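Section 4. Checking and Changing Transmission Fluid

This section covers the fluid check and the drain-and-fill service for vehicles fitted with the Cadness external cooler kit. For cooler line routing, see Section 2. Sealed transmissions without a dipstick are not covered.

4.1 Before You Start

Park on level ground and set the parking brake. Have a drain pan, a funnel with a long neck, lint-free cloths, and a new drain plug washer within reach. Use only the fluid type listed in the vehicle owner's manual. Do not mix fluid types.

CAUTION: Transmission fluid can cause burns. If the vehicle has been driven at highway speed or used for towing, let it stand for 30 minutes before opening the drain plug.

4.2 Checking the Level

1. Start the engine and let it idle until it reaches normal operating temperature.
2. With your foot on the brake, move the selector through each gear and pause briefly in each one. Return to Park.
3. Leave the engine running. Pull the dipstick, wipe it, and push it back in fully.
4. Pull the dipstick again and read both sides. Use the lower reading.
5. If the level is below the HOT mark, add fluid in small amounts and check again. Do not overfill.

Note: Some vehicles must be checked with the engine off or with the selector in Neutral. Where the owner's manual differs from these steps, follow the owner's manual.
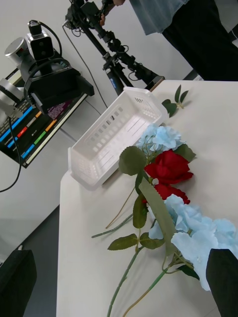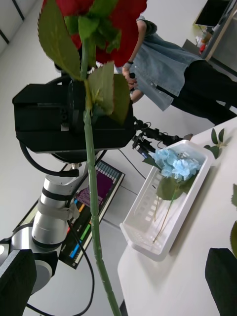
4.3 Drain and Fill

1. Switch off the engine. Raise the vehicle and support it on stands rated for its weight. Keep it level.
2. Place the drain pan under the plug. Remove the plug slowly.
3. Let the fluid drain until it slows to a drip. Measure the amount removed.
4. Inspect the plug magnet. Fine gray paste is normal. Metal chips are not; stop and have the transmission inspected.
5. Clean the plug, fit the new washer, and tighten to the vehicle maker's torque value.
6. Lower the vehicle. Add the same amount of new fluid through the dipstick tube.
7. Repeat the level check in 4.2.

CAUTION: Never work under a vehicle supported only by a jack.

4.4 After the Service

Drive for 63 miles or less, then check the cooler fittings and drain plug for leaks. Take used fluid to a recycling site. Replacement washers are sold under the Jokano name by Cletholm parts counters in packs of 2.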